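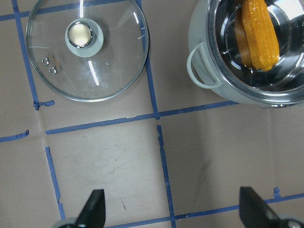

*Wrist cam view, lid off, corn in the pot. Stock fingers.*

**tapegrid_tom** wrote:

OK so I've been promising a write-up on the gripper comparison since November and I finally have enough to argue about. Same pot, same corn, same two arms, and the only thing I swap is what's bolted on the end. So far that means the stock flat fingers (what you see in the wrist shots) against a set of Hakness soft pads, and I have Cenard's wrist cam bracket waiting in a drawer for round two.

The task is kiddie stuff on paper. Lid off, corn in, lid on. I figured the corn would be the hard part and the lid would be a freebie because it has that nice fat knob in the middle. Wrong way round! The flat fingers hold toy corn just fine, the kernels give them something to bite on. The knob is round and slick and it wants to roll out of a flat jaw every time the wrist tilts even a little.

I did 200 cycles on each set. The flat fingers dropped or skewed the lid on 52 of them. The Hakness pads did way better on the lid and then got weirdly sticky on the corn, like they wouldn't let go cleanly. So now I don't know what to recommend to anybody.

---

**mulewire** wrote:

Nice to see numbers. I'm going to push back on one thing though – are you sure that's the fingers and not the camera? Glass lids are murder. In your first shot there are white streaks all over the glass and a big bright spot right on the chrome part of the knob. If your grasp point comes off the wrist view, I'd bet money half those misses are the detector chasing glare. Fingers get blamed for everything.

I went through this with a Magbanua arm last year. Swapped fingers for weeks. Killed one overhead light and the problem mostly went away.

---

**tapegrid_tom** wrote:

Ugh, fair. The grasp point does come off the wrist cam, with the head cam only used for picking which grid cell to go to. I didn't touch the lights between sets, so both got the same glare, but I guess the pads could just be more forgiving of a bad grasp point and that would look exactly like what I measured.

I also don't want people thinking shiny means hopeless. The glossy stuff gives me highlights too and the flat fingers cope.
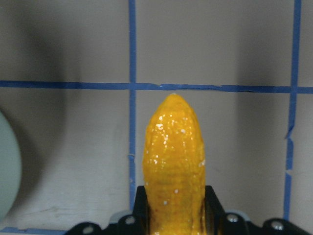

Anyway what I care about is whether a thing stays put once the jaws close, and on the long skinny shapes it stays put. I can swing the wrist pretty hard. It's when there's a round part to grab that I start sweating.

---

**pinionpete** wrote:

Can I be the grump? 200 cycles sounds like a lot until you remember it's one pot and one knob. I wouldn't buy pads based on this. Also soft pads wear, and you don't say whether the first 50 looked like the last 50. Mine got shiny after a month and grabbed worse than bare metal.

What controller are you on, and how are you laying out the table? If the pot moves a couple inches between sets you're comparing two different reaches.

---

**tapegrid_tom** wrote:

Grump away, I should've put the setup in the first post. Omik controller, both arms on it, default force limit. The steps go like this:

1. Park both arms open above the table and grab a head cam still, so I can check the pot and corn against the tape before anything moves.
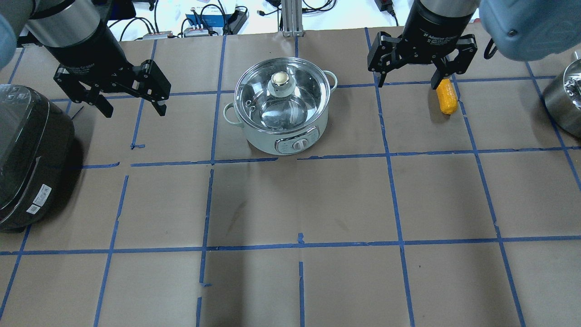

2. Run the cycles in blocks, same starting cells every time. If the pot creeps, I stop and put it back by hand.
3. Log every lid as clean, skewed or dropped. Skewed means it's on but I can see a gap.
4. Swap fingers, recheck the open width, go again.

The tape is wobbly, I know, I laid it by eye. It's good enough to tell me which cell something is in and no better than that. And no, I didn't split early against late cycles for the pads. I do have the logs so I'll pull that.

---

**mulewire** wrote:

Default force limit on the Omik is pretty gentle. Did you try bumping it for the lid only? I still say glare, but a light squeeze on a slick knob is a decent second suspect.

---

**tapegrid_tom** wrote:

Haven't touched it. I was nervous about cracking the glass or popping the knob off, which in hindsight is silly when it's a knob and not an egg. I'll add it to the list right after the lights.

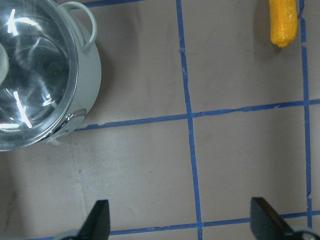 The other thing I want to try is coming in from a different side. Right now the hand always approaches along the same line, and if mulewire's right then turning the wrist ought to shift the streaks around on the glass and change the miss rate. That costs me nothing but an evening. If the number doesn't budge I'm going back to blaming the fingers, sorry.

---

**pinionpete** wrote:

Now that's a test I'd read. Do the lights and the approach angle separately please, or we'll be back here arguing about it.

---

**lowtorque** wrote:

Lurker with two cents. I run the Hakness pads too and the sticky release goes away if you wipe them with alcohol between blocks. Might want to redo the corn side before you write them off. Mine were awful out of the bag.

---

**tapegrid_tom** wrote:

I did not wipe them. Not once. OK, redoing the corn side.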